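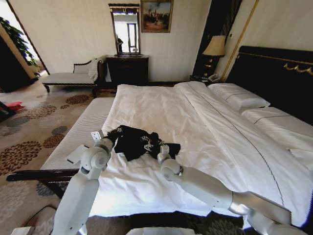
Slide 1: Both grippers at the black garment, foot of the bed.

Give name and workshop (Vimala Salian, Trarham shared workshop). Keep the introduction short and go straight to the build.

The task is to find a garment on a bed, pick it up by two points and lay it flat. The arms were bought. Our part of the build is the wiring, the grasp planner and the test bench, all put together at the workshop. The planner is called Zurkura. It has been rewritten 3 times and the current version is the one to talk about.

Point to the shape of the garment. It is bunched, so there is no hem or sleeve that the planner can rely on. Zurkura looks for outer edges first and picks the two that lie furthest apart. White bedding helps with a black top. Say plainly that a white shirt on the same bed is still a poor case.

Mention the duvet. A bench top does not give under the fingers and a mattress does. Heights measured at the workshop were no use on a bed, so the approach is now slower for the last part and stops on contact force.
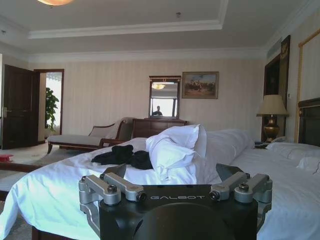 WRIST VIEW

The finger plates and linkages take up the bottom of the picture at all times. Okeke, the masking script, removes that area before any edge search. Without it the planner treats the black plates as cloth.

The pillows matter too. They crease like fabric and they are fabric. We limit the search by colour, then by distance from the headboard.

Numbers, if asked: 1,000 logged grasps on the bench, 11 settings in the config file. Do not read out the settings.

Next job is a second grasp after the first lift. Offer the wiring diagram to anyone who wants a copy. Questions.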